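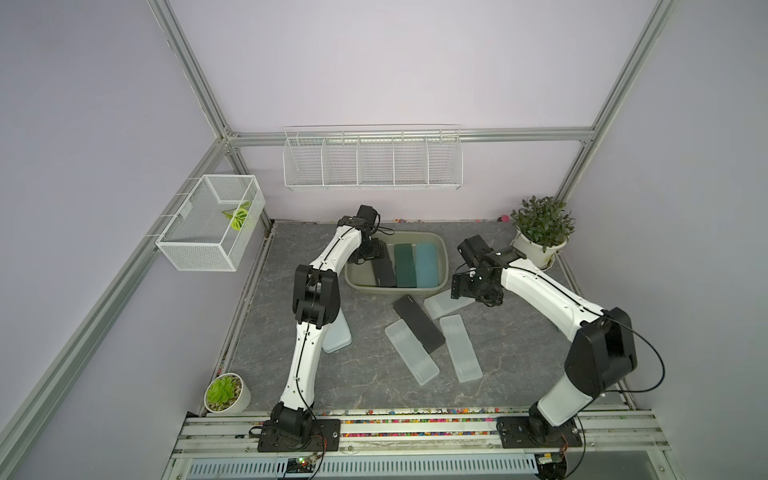
Cases and Desk Accessories: Frequently Asked Questions

Which sizes of case do you keep in the shop?
We keep long rectangular cases for pens and small tools. They come in black, dark teal, light blue and frosted white. Other colors can be ordered from our supplier Dimitriou, but please allow 4 weeks for this.

Can I see the contents through the frosted case?
You will see the shapes, but you cannot read a label inside. If you need to find things quickly, we advise to put the label on the outside.

How do I store many cases in one tub?
Lay them flat, side by side, all in the same direction. The Lalham tub has rounded corners, so a case with square ends will not go fully into the corner. Please do not press it in.

Do you sell wrist rests also?
Yes, in a long size for the keyboard and in a short size for the mouse.
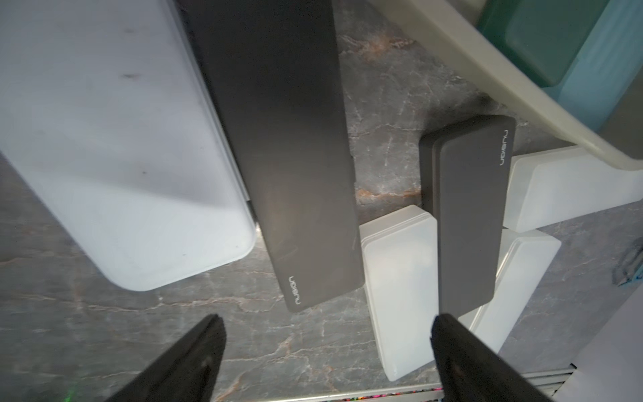
Both sizes can be cleaned in the same way. Use a soft cloth with a little water and mild soap, then let them dry flat for 2 hours. Smudges from hands usually go away with the first cleaning. Please do not use alcohol near a printed logo.

May I keep a plant on the same desk?
Of course. We only ask that you put a saucer under the pot, as water stains on a case are not covered by the guarantee.

How much weight can I put in the Sakau wall basket?
The limit is 500 grams. Check that the clips are closed before you fill it.

Can I return a case which I have already used?
Yes, if it is clean and you have the receipt. Bring it to our Karker store or write to us first and we will send you the return form.

Last updated: February 10, 2020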